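The little shelf that could: sorting the small stuff

142 shares | 4 comments

By the time March comes round I am itching to get everything out of the hall cupboard and on to a table in daylight. I love this job! An hour with small things – the textured ones, the knitted ones, the ones with a bit of twisted trim – and a couple of plastic containers to put them in.

Start with a pale, clear surface. Dark things vanish inside a cupboard, and I once spent a whole winter without a glove that was sitting at the back of mine. Put a nubbly dark weave against white and suddenly you notice the stitching, the edging, the bits that want mending.
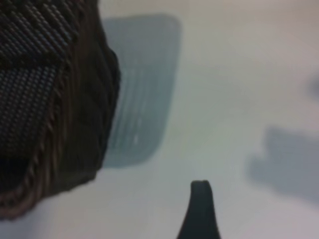
Picking the container

Blue see-through plastic is my favourite for this. You get a hint of what's inside without the full muddle on show, and the colour is lovely near a window. I like a panel with rows of little openings too, so the air gets in – knitted things go musty so quickly in a sealed box. Mine came from Drista, where I had gone for light bulbs.

Size matters more than you'd think. My big Nellora tub held 400 clothes pegs and every scarf we own, and I never found a thing in it. Two smaller baskets did the job far better.
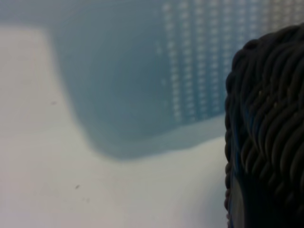
Then there's the wiping down, which I always leave till last and always enjoy. A white surface shows every speck, so keep a damp cloth handy and go over it before the baskets go back on the shelf. Scarves at the front, gloves behind, and the pegs have gone to live in the shed.

Last updated: March

Comments

Did mine after reading this and found two odd slippers and a bike light. Very pleased!

Do the holes not let the dust in? Mine fill up with fluff.

Mine do a bit, but a quick shake outdoors sorts it.

More cupboards please, the one under my stairs is next.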